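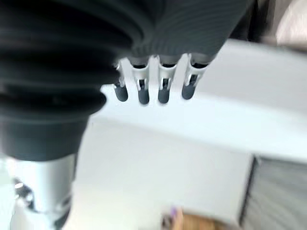

Zurkis: The Complete Series – Collector's Edition

Format: Blu-ray, 2 discs
Episodes: 13, plus one short
Audio: Japanese stereo, English stereo
Subtitles: English (dialogue, songs and signs)
Region: A
Item no.: 684
Publisher: Clamberg
Release date: Mar 29, 2024

Brabec washes dishes at an inn on the border of two kingdoms. When the innkeeper leaves without a word, Brabec is handed the keys, the debts and a guest in room 2 who has not come downstairs in years. The series follows the first winter at the inn and ends at the point where the fourth manga volume does.

The box includes a 2-sided poster and a booklet with character sheets, background art and the lyrics to both theme songs. The short, "Derar Goes to Market," was only shown at screenings before this release and has no English dub.

The opening and ending are shown with credits on every episode. Textless versions are on the second disc, along with the trailers.

The standard edition has the same discs in a regular case – no booklet, no poster. It ships in May.

Opened sets can be exchanged for the same title only if a disc is faulty. Limit two per customer.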